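The Lunch Packers of Dambridge
A high school robotics club has spent the winter teaching two arms to pack a lunch, and learning a good deal about pears along the way

20 February 2025
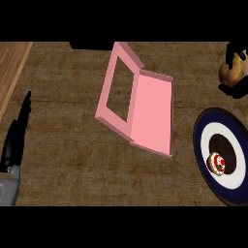 The robotics club at Dambridge High meets in what used to be the sewing room, and if you get down on your knees you can still find pins in the gaps of the floor, which the students will tell you about before they tell you anything else. They have 26 members this year, more than the room was ever meant to hold, and on the afternoon I visited most of them were crowded behind a single monitor, arguing about fruit. The task they've set themselves is to get a pair of simulated arms to pack a lunch, and at that moment the pink box in the middle of the table was open and had nothing in it, the little cake was still on its plate, and the arm on the right had its black fingers on either side of a pear. "Don't rush it," someone said to the screen, in the tone you'd use with a toddler on a staircase. I had come expecting wheels and sparks and perhaps a small crash or two, and I found myself holding my breath over a piece of fruit.

The club calls the project Obi. I asked three different students where the name came from and got three different stories, one of them involving a cat, so I'll leave that alone. It began in September, when Fatima Akpan, who teaches physics and has run the club for seven years, put a lunch on the desk at the front of the room and asked everybody to write down, in as much detail as they could stand, how they would put it in a box.

"They all thought they'd be done in five minutes," Akpan told me. "Then one of the ninth graders raised her hand and asked whether the box was already open. And I thought, oh good, here we go."

That first session ran until the building was locked up for the night. The lists they wrote are still taped along the wall over the old ironing board, and some of them go on for pages. One starts with "decide you are hungry," crossed out by a second hand and then written back in by a third. Another devotes a whole paragraph to the order of things, with the pear going in before the cake on the grounds that a pear has weight to it and a cake has icing, and anybody who has ever opened a school lunch at noon knows how that can go.

I should say that there are no real arms in the sewing room, at least not yet. Everything happens in a simulator, on computers that were handed down from the school library, and the club is a little touchy on the subject. A boy named on the roster as head of grippers (they have wonderful titles, all of them, and the titles change weekly) explained to me with great patience that a simulated pear still rolls. It rolls for the same reasons the other kind does, and if you squeeze it at the wrong end it will shoot off across the table and you'll have to start over. He showed me a recording of this happening. Then he showed me another. I think he had quite a collection, and he was fond of every one.

The pear turns out to be the club's great teacher. It's narrow at one end and fat at the other, so the fingers can't just close until they touch something and call it done. Take it near the top and it swings. Take it near the bottom and there may not be room to get a finger underneath. The students have tried coming in from above and coming in from the side, and there's a long-running disagreement, carried on mostly in marker on the whiteboard, over how far the lower finger should reach under before the upper one comes down. When I was there the reach-under party had the better of it, though I was warned that this could change by the end of the week.

The cake gives them a different sort of trouble. It's small, with red and white on the top, and it sits off to one side of a plate that's far too big for it, so the plate itself gets in the way of things. Come in too low and you hit the rim. The students responsible for the cake work at their own table by the window, and I got the feeling they consider themselves a more refined group than the pear people. They speak quietly. They bring actual cake, too, for research, and were kind enough to share some of the research with me.

And then there's the business of having two arms at all, which sounded to me like a luxury and is apparently nothing of the kind. Each arm has to know where the other one is. In the early weeks they met over the box again and again, like two polite people in a doorway, and locked up there until someone pressed reset. What the club settled on was a set of turns, worked out by having two students sit across from each other wearing oven mitts and pack a real lunch without talking. A third student called out every time they bumped. Akpan says it was the loudest afternoon they've ever had in that room, and the most useful one.

She's a calm presence in the middle of all this, mostly to be found leaning on the radiator with a mug. She grew up over her parents' hardware store and says she learned to teach there, by watching her father hand people the part they'd asked for and then wait, without saying a word, while they worked out it was the wrong one. She does something similar with the club. A girl came up while we were talking and explained, at some length, a plan for having the arm close the lid of the box by letting go of it from a height. Akpan nodded all the way through and said to give it a try. The girl got halfway back to her chair, stopped, and stood thinking for a while, and then went and erased something.

In the spring they'll take Obi to the Beltivberg meet, where student teams run their programs one after another on a screen the size of a garage door with everybody's parents watching. It's a friendly event by all accounts, with a potluck afterward, but the scoring is strict. A team gets a fresh table for each run, with things laid out a little differently every time, so it's no use memorizing where the pear was yesterday. Last year the club entered a program that stacked cups. They placed second to last and came home with a ribbon for best notebook, and that ribbon hangs on the dressmaker's dummy in the corner, right at the shoulder, where you'd pin a corsage.

Entry and the bus together come to 300 dollars, most of it raised at a bake sale in the front hall. The rest came from Jurero, a sandwich shop a few blocks over that has fed generations of Dambridge students. The owners asked for nothing in return except that somebody come and explain the thing to them, so a delegation went over after school with a laptop and ran it on the counter between the napkins and the pickle jar. The fellow who makes the sandwiches watched two full attempts and then offered a piece of professional advice, namely that you should never pack anything until you know where everything is going to go. It's now written across the top of the whiteboard. I noticed that neither side in the lower-finger debate had dared to write over it.

I asked some of the older students what they'd say to somebody who wondered why anyone would spend a winter on a lunch box. A senior who has been in the club since her first year, and who handles the code that passes messages between the arms, thought about that while she chewed on her sweatshirt string. She said that she used to get impatient with her little brother in the mornings, when he was getting his things together for school and took forever about it. "Now I watch him do it and I'm like, how are you doing that? He doesn't even look at the pear." He's six, and she's offered to bring him in as a consultant.

By then it was getting dark and somebody had turned on the lamp that came with the sewing tables. The group around the monitor had thinned out a bit, what with buses and dinner and someone's clarinet lesson, but the ones who stayed had pulled their chairs in closer. They were setting up another run, with the pear turned a little from where it had been before. Akpan asked if I wanted to press the key, and of course I did.

The club meets after school in the old sewing room, second floor, past the gym stairs. Visitors are welcome and should watch out for pins.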